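Dandomstead Home Sorting Project
Second progress report to the Rurna fund
22/01/2020
Prepared by Timo Seidel

You asked for a plain account of what the grant has bought so far, so I will try to keep the adjectives out of it. The fund put in 2,000 for the first stage and we have spent 1,871. Most of that went on visits. The rest went on bins, baskets and the printed guidance from Maihi, which I would not buy again.

The aim, as set out in the application, was to see whether households keep hold of clean packaging (fruit sleeves, foam blocks, plastic bags) if they are given one obvious place to put it. Florencio Lozano wrote that part and remains more hopeful about it than I am. We have now visited 11 homes. In most of them the sorting gets done in a bedroom, on the bed, as that is the only flat surface big enough. The application assumed a kitchen table throughout, and the guidance sheets still do.
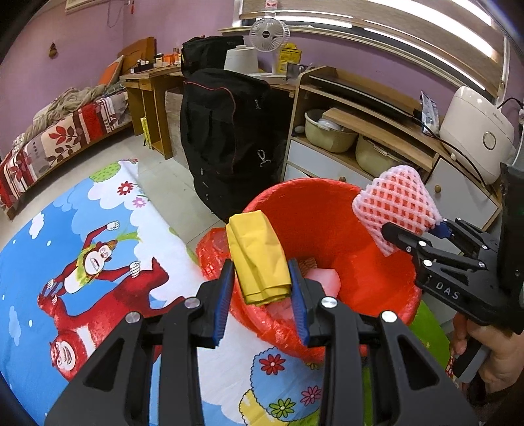 Bedroom sorting: folded yellow plastic and a pink fruit sleeve at the lined red bin.

The lined bin was Florencio's choice. It has a wide opening and things go into it easily, which I accept. My objection is that foam sleeves, thin plastic and anything else of a similar colour end up in one heap, and the heap then has to be sorted a second time. The application counted that as one job. I would like the next budget to count it as two.

Foam is the awkward material. The mesh sleeves weigh next to nothing and take up a lot of room, and Fumik have still not told us in writing whether they will accept them. They said yes by telephone before the grant was awarded. I have asked twice since and been sent a leaflet.

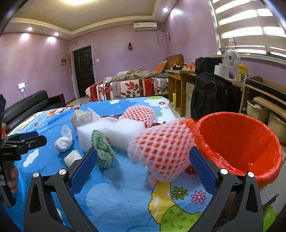 Cloths and tissues are the other trouble. They get put down among the packaging while people work, and our record sheet has no line for them. One visitor wrote them down as textiles, another left them out altogether, so the totals by material in the first report should not be relied on. I have withdrawn them and will not put new ones forward until everybody is filling in the same sheet.

On baskets against bins, we have no result. Florencio believes the open basket encourages people to put more in. It may do. We have not run the two for the same length of time in any home, and I would resist any claim to the contrary in the fund's newsletter.

For February we propose 10 return visits, with no new homes added. Each household will keep whichever container it has now, use the shorter record sheet, and be asked what it did with the packaging between visits. If Fumik will not commit on foam by then, I recommend dropping the sleeves and carrying on with plastic only. Florencio disagrees and will send his own note.

The unspent balance is held over. Receipts are attached, apart from one for bin liners, which I am still chasing.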